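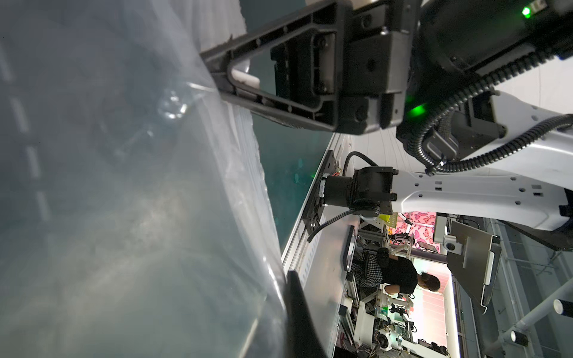 So which of the two grippers would I keep if I had to hand one back tomorrow? The Braleo, with its open triangular fingers, even though the Stakov closes faster and cost us a good deal more to get hold of.

June 9, 2024

I wanted to get that written before supper, while I still felt sure of it, as I know how I am and by breakfast I'll be arguing the other side again. Mwende and I spent the whole day on soft packaging, which I'd been putting off for ages (boxes are so pleasant, they just sit there and let you pick them up!). Clear film is another matter. It folds and slides about, and the wrist camera seems to have a hard time deciding where the film ends and whatever is behind it begins.

We gave each gripper 60 tries on the same sort of film, and I kept the tally in pencil in the back of this book. The Stakov dropped 14 less than I feared, no, let me leave the sums for the proper write-up, I've already crossed them out twice. What I want to remember is how it felt to watch. The Braleo fingers give a little when they meet something, and you can see the film gather up between the tips in a sort of ruffle. The Stakov comes together like a stapler. Lovely on cartons, and it makes me wince on anything thin.

Mwende thinks I'm being sentimental, and she may well be right. She would like to see both of them again with the Garik controller, where you can set the closing force in proper steps, and she wants 600 tries instead of 60 before she'll agree to a word of it. We had a nice long squabble about that over tea. I said I'd settle for three good days.

Amber Whitlock wrote to ask whether we still want the Aoun camera on loan until August. I said yes please, straight away, and then forgot to ask her about the longer cable. Must do that in the morning, and find the small hex key, which I had in my hand at lunch.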